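Avaliação do tabuleiro de serviço Listetti, modelo grande
Publicado em September 19, 2024

O presente parecer resulta da utilização do tabuleiro Listetti no refeitório da residência de Skerkville, onde substituiu o modelo anterior da Brasel. A direção adquiriu 87 unidades em janeiro, para uso diário em três turnos de refeição.

O tabuleiro é de plástico castanho-escuro, com rebordo elevado e pegas recortadas. O peso é reduzido e o empilhamento faz-se sem esforço, embora as pilhas altas tendam a prender quando arrumadas logo após a lavagem.
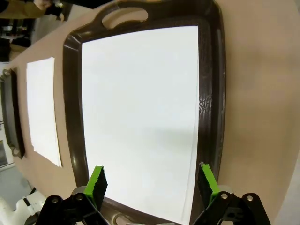

Nabila Bennani discorda neste ponto: no seu refeitório, as pilhas só prendiam quando se misturavam lotes diferentes, e a separação por lote resolveu o problema.

A observação é pertinente e será tida em conta. Quanto à limpeza, o acabamento brilhante facilita a remoção de gordura, mas deixa ver marcas de dedos e riscos finos. Ao fim de 371 lavagens registadas, não foram detetadas fissuras nem deformações. O fabricante indica um limite de 1000 ciclos, valor que não nos foi possível confirmar. 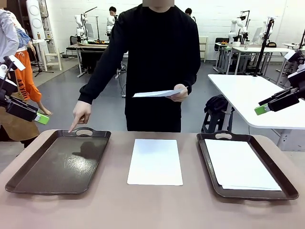
Tabuleiro castanho-escuro, com pega recortada no rebordo.

O ponto menos favorável é a aderência. Os copos deslizam no fundo liso, sobretudo em percursos longos, e os utentes com menor firmeza de mãos manifestaram preferência pelo modelo Dương, de superfície rugosa. O recurso a toalhetes de papel atenua o inconveniente, com o correspondente acréscimo de consumo.
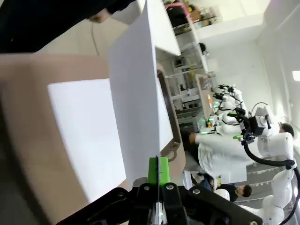
Convém igualmente ponderar o custo. A encomenda totalizou 796 euros, transporte incluído, e a reposição de unidades avulsas está sujeita a quantidade mínima.

Recomenda-se a aquisição para refeitórios com serviço à mesa. Para linhas de self-service, aconselha-se o pedido prévio de amostras.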